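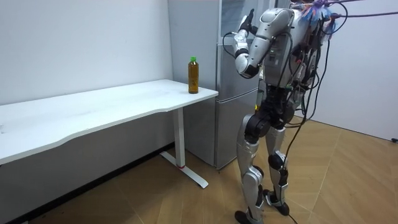
Page last changed: June 15, 2022

Whole-Body Control and Planning, Handout 9
Reaching over a desk while standing up

Welcome back, everyone. Last time we left the arm as if it were bolted to the ground, and a good many of you asked (quite fairly!) when we would get to the part where it is attached to something that can fall over. We get there today. You will want Handout 8 nearby for the Jacobian notation, and it would help to have the Zulard simulator installed before you reach the exercises at the end, as the download is a slow one on the Finonham network.

1. The task

Our running problem is a humanoid standing on its two feet near a desk, with a single drink bottle on the desktop and one arm already up, elbow sharply bent. We want the hand to come down and arrive beside the bottle in a pose from which it could close its fingers. Grasping itself is Handout 10, so please don't worry about finger forces yet.

I like this problem because it looks so small. One object, a plain white desk, hardly any clutter. But there is a tall refrigerator behind the desk, close to the raised forearm, and a planner that only thinks about the bottle will happily swing an elbow straight into it. There is also the cabling. The black cables looping over the shoulders and down the back are part of the robot's shape as far as a collision checker should be concerned, and the model file that most of you started with in May does not contain them.

2. What perception hands over

For this handout the perception node (we call it Twal, and you will see that name in all the topic lists) publishes three things: a desk plane, a bottle pose and a coarse set of boxes for everything else. The boxes are padded on purpose.

Clear plastic is a nuisance for depth sensing. A bottle with tea-colored liquid in it is kinder than one filled with water, and an opaque green cap is kinder still, so Twal finds the cap first and then fits an upright cylinder underneath it. If the cap is hidden by the robot's own hand, the pose goes stale. Read the time stamp before you use the pose. I say this every year, and every year somebody reaches for a bottle that was there a while ago.

The desktop deserves a second look too. Its front edge curves inward in the middle, and if you replace it with a plain rectangle you lose some free space that the forearm could have used. That is a safe mistake to make, and for now I would make it. The leg and the T-shaped foot under the desk matter more once we start stepping, so keep them in your world model even though nothing today will touch them.

3. The stack of tasks

We solve one quadratic program per control tick. The unknowns are joint accelerations and contact forces, and the tasks are ordered like this:

First, the feet stay where they are and the contact forces stay inside their friction cones.
Second, the center of mass stays over the support area, with a margin.
Third, the hand follows its planned path.
Fourth, everything left over drifts toward a comfortable posture.

The order is the whole point. When the arm comes down and forward, its mass moves toward the desk, and the hips have to shift back a little to make up for it. If you put the hand task above the balance task the tracking plots look lovely right up to the moment the robot tips. Notice as well that the feet are set one a little behind the other, so the support area is not a tidy rectangle. Compute it from the foot poses and don't hard-code it.

4. Planning the path

The Kiner planner works in joint space and checks collisions against Twal's boxes. With the default seed it needs 779 samples to find a first path from the raised pose, and then 112 smoothing passes to make it something I would be willing to run. Your numbers will match mine if you leave the seed alone – please do leave it alone for Exercise 1, so that we can all compare.

5. Exercises

Exercise 1. Run the planner as given. Plot the center of mass along the path and mark where the margin is smallest.

Exercise 2. Add two capsules to the robot model, one for the cables behind the shoulders and one for those hanging beside the legs. Plan again and say what changed.

Exercise 3. Swap tasks two and three in the solver, in simulation only, and write a short paragraph on what you see. Nine lines or so is plenty.

Exercise 4. Move the bottle toward the far left end of the desk. At some point no standing solution exists. Find that point, and explain which constraint gives out first.

Hand in your plots and your config file together. The solver notes from Handout 7 are still linked on the course page for anyone who would like to go over the friction cone part again.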